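Home Stories Serials Poems Submit About

The Clornel Notebook

14 shares | 6 comments

Rafia bought the tablecloth for the new flat before she bought a table. It was beige and white check with a daisy on the side panel and the word Jasmine written underneath it, and she had stood in the shop for some time trying to decide whether whoever designed it knew that a daisy and a jasmine were different flowers. Then she paid for it and carried it home on the 81.

The table came in September, from a man in Karaki Road who was moving in with his daughter. He wanted fifteen pounds for it. It had one short leg, and he had been putting a folded bus timetable under that leg for so long that he handed the timetable over with it.

She put the table by the window. Her mother's notebooks were in a box in the hall, and on Monday she brought the box through and set it on the floor by the chair. Her mother had worked for twenty-six years in the office at Clornel, who made fastenings, and she had brought home the notebooks they gave out to staff. She used them for everything. There were shopping lists and knitting patterns, the gas readings, what the vet had said about the cat. Rafia's brother wanted them thrown away. He had said so on the phone, quite kindly, and then he had said it again in a text.

She took the top one and opened it flat on the cloth.
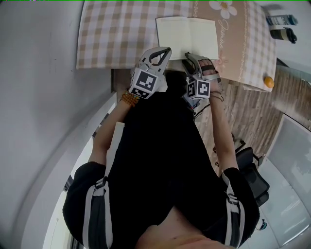 It began in the middle of a sum. Her mother had been adding up what it would cost to go to Drenomero, a seaside place that Rafia had heard about all her childhood and had never visited. There was the coach and then the boat, and a room for six nights with breakfast. The total was 862, underlined twice. Under that she had written, in different ink, 'Ask Joan'.

Rafia did not know who Joan was.

She turned the page. There was a recipe for lentils, and then a list of names with ticks beside them, probably Christmas cards. On the next page the sum had been done again. This time the breakfast had been taken out and the total was lower. A few pages on it had been done a third time, with four nights and no breakfast, and sandwiches for the boat.

She got up and made tea. When she came back she moved the notebook away from the cup, and read on standing up, one hand flat on the check.

It went on like that through the winter. There were weeks of ordinary things, potatoes and bleach and a birthday present for somebody's boy, and then the sum would come back, a little smaller each time. Her mother had been careful with money in a way that used to make Rafia want to scream. She would walk back to a shop over a few pence. She had kept a Liter flask going for years after the lid cracked, with a rubber band round it. But there was no sign in the notebook that she had ever been cross about Drenomero. She just did the sum, and then she wrote down the price of mince.

The telephone rang and it was her brother.

'Have you started on them?' he said.

'I've opened one.'

'And?'

'Who was Joan?'

He thought about it. She could hear his radio going. 'Joan from the chapel? Joan with the caravan?'

'Which?'

'They might be the same Joan,' he said. 'Why?'

She told him about the sum. He was quiet, and then he said that he remembered a brochure. It had been in the drawer with the tea towels, and there was a picture of a harbour on the front. He had cut the harbour out for a school project and got told off for it, and he had thought at the time that she was making a lot of fuss over an old brochure.

'I didn't know she was really going,' he said.

'I don't think she was.'

'No.' The radio went off. 'You'd better keep that one, then.'

'I'm keeping all of them,' said Rafia. 'I've got a table now.'

He laughed and said he would come on his next free weekend and see this table. She told him to bring something to sit on.

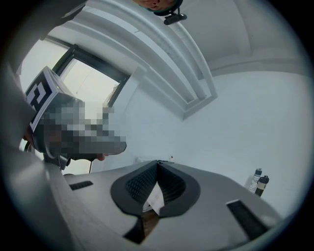 PART TWO

Her brother came with a folding chair and a bag of rolls. He looked under the table at the bus timetable and said he could saw a bit off the other three legs if she liked. She said no.

They read until the light went. He took the early books and she took the late ones, and they read bits out when there was something worth reading. He found the day he had broken his wrist, with the bus fare to the hospital entered beside it. She found the last of the sums. It was for one person, two nights, and it came to almost nothing. Next to it her mother had written 'could do'.

'Did she?' he said.

Rafia looked at the next page, and the one after. There was a dental appointment. There was a gas reading. Then came a page with nothing on it except a word that might have been 'windy', and a time, twenty to four.

'I can't tell,' she said.

He reached over and took the book from her and held it up to the window. After a while he gave it back, and she put it on the cloth between the rolls and the daisy, and went to find the matches for the stove.

Share this story | 6 comments

More in Short Fiction
The Lodger's Piano
Two Stops Past Karaki Road
What the Dentist Kept
A Coat for Uncle Dennis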